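**rivcombe-towels** – chore demos, towel folding only for now

2,932 episodes, two hand-held grippers, one towel per episode. 147 held out for eval. Split is by towel so dont reshuffle it. Labels by Sneha Singhal and Cormac Gallagher.

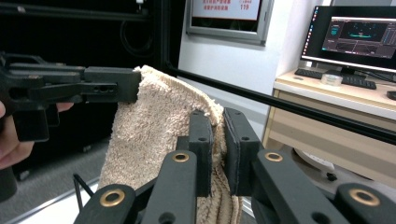

Can a machine do the laundry yet? No. Flat towel on a table, mostly ok. Crumpled start – policy grabs two layers, folds a lump, calls it done. Corner finding is the bottleneck, see `eval/corners.md`.

Known issues:
- 6 episodes have left/right swapped, fix comming in June
- `success` flag means folded, not folded *neatly*
- no fitted sheets, don't ask

Bad labels: ping Sneha with the episode id.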